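CHAPTER 2
Plants at Work: Greenery, Real and Otherwise

In this chapter you will learn to
choose plants and pots that suit a shared workspace
tell when an artificial plant is the better pick
place greenery so that people can still use the table

Key terms: focal plant, filler, footprint, rosette, sight line

When Unathi Mthembu took over the second floor of a design office in Vondville, she had 21 desks, white walls, and a budget of 800 dollars for everything that wasn't furniture. She spent almost half of it on plants, and what fun she had doing it! Some were living and some were fabric and plastic, and people kept stopping at her desk to ask which were which.

That question is a wonderful place to begin. Interior planting is one of the most enjoyable parts of office design, and you can practice it with one pot and one table. Go look at the nearest plant right now (a lobby, a dentist's waiting room, your own kitchen) and ask who waters it, how much light it gets, and whether anyone has to lean around it to talk.

2.1 Starting with the Tabletop

A table plant has a footprint, the patch of surface it takes away from laptops and elbows, and it has a height. Both matter. Siyabonga Fourie, who planned the reading rooms at Wivovgate, sets his pots out first and then sits in every chair before he lets himself think about color.
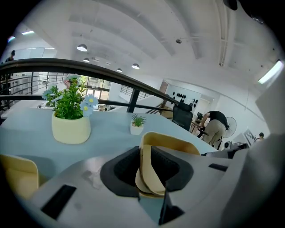
Size contrast is the quickest way to make a plain table feel cared for. Choose one focal plant with some spread to it, then a much smaller companion, and leave plenty of open surface between them. Artificial daisies do the first job beautifully: pale blue petals, yellow centers, and bushy, serrated leaves spilling over a rounded cream pot bring a soft, loose shape to a cool blue-grey top. A spiky little succulent in a square white pot, set farther back, answers with crisp edges. Try swapping two pots like these and watch how the whole table changes.

Exercise 2.1 at the end of the chapter asks you to sketch three arrangements for a table in your own building. Keep your sketches, as you will need them again in Section 2.4.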